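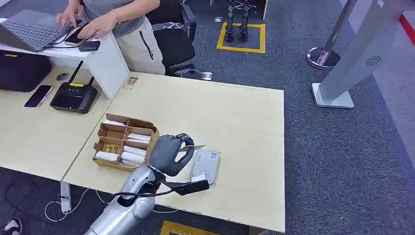
The sorting table, mid-session, with Quang Võ on the laptop.

I've worked in the back office at Mokgethi for long enough to remember when the most advanced thing in it was a label printer. We handle returns and paper stock for small shops: till rolls, float money, loyalty cards, gift cards, all the little bits a shop counter gets through. Somebody has to put those bits into boxes, in the right order, and for years that somebody was me and whoever else was on shift.

Then in November we got an arm. Well, a hand on an arm, which sounds like the normal arrangement until you've spent a morning sitting opposite one.

I want to say what I think about it, because everybody who visits asks me whether I'm scared for my job and then doesn't wait for the answer. No, I'm not scared. I am a bit cross, though, and I've been trying to work out what about.

It isn't the speed. The day before the trial started I packed 1,577 items (we log them, I'm not that sad) and the target for the machine's first full shift was 1,000. Fair enough, it's new. Quang has been patient with it in a way I've never seen anybody be patient with a new starter. When Hanane Samir joined us she got a lanyard, a quick tour and a shelf to clear before lunch. The arm gets its own table, its own bit of floor and a grown man fussing over its settings until it's happy. If we'd put that much effort into training people over the years, I reckon half the ones who left would still be here!

So that's the first thing that bothers me, and it's really a complaint about management. Automation makes a firm look properly at a job, often for the first time. We had people in from Vuma asking how I decide which compartment a roll goes in, and how I know a note is the right way round, and I stood there with my mouth open. I'd never been asked. I talked for two hours. They wrote all of it down, and now there's a document called Packing Method with every trick I ever picked up in it, and my name isn't anywhere on it. I don't want royalties. A line at the top would have been nice.

The second thing is the handing over. Part of the work now is feeding the machine's day: laying things out, putting them back, resetting the box, doing it again. It's lighter on the wrists than packing was, I'll give it that, and I sleep better. But the rhythm belongs to something else. When I packed by hand I could speed up before my break and dawdle after it, and have a chat across the table while my fingers got on with things. You can't dawdle with an arm waiting. Or you can, and it doesn't mind, but you feel it there. 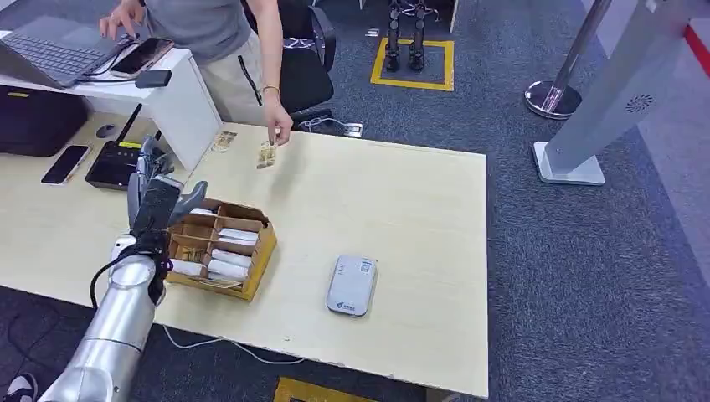
Zainab Effiong thinks I've got this back to front. She told me over tea that she dawdles far more now than she ever did, that the old quota was the thing that hurried her, and that she'd rather wait on a machine than be chased by a supervisor with a clipboard. She also said I only miss packing because I was the fastest at it, and she wasn't.

I went home and thought about that for a good while. She's right about the last part. Being quick was my thing, it got me respect, and it got me first pick of the holidays. People who were slower had a worse time of it and I didn't much notice. If the arm flattens that out a bit, then some of what I'm calling a loss is only me coming down a step.

Still, I'd hold on to a couple of points. Budureo, our sister site, has four people doing the work of the old team, and what they say is that the job got quieter and lonelier. You don't see lonelier on a spreadsheet. And the pay question keeps getting put off. If I'm now teaching, laying out, checking and putting right, that's a different job from packing, and it ought to have a different grade. We've asked. We've been told it's being looked at — it was being looked at before Christmas as well. 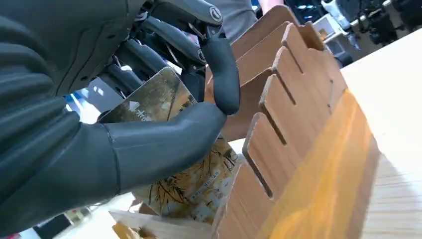 Cards next, at the slotted holder.

Cards were the bit I'd have bet on us keeping. They're thin and they slide about, and you need a feel for the edge of one before you can do anything sensible with it. I've got that feel and I couldn't tell you where it came from, which made for a very short section in Packing Method. Yến Hầu reckons we'll be off cards altogether by the summer. I think it'll take longer than that, and she's bet me a curry.

What I'd like, if anybody upstairs is reading, is fairly dull. Put the people who did the work in the meeting before the kit is ordered. Sort the grades out first and hold the launch party second. Leave two of us on a table together, even when one could manage, so there's someone to talk to. And when the next site gets its arm (I hear Flitier is in line), send one of us over for the first week, paid, with our name on the paperwork.

I'd go. I'd even be nice to it.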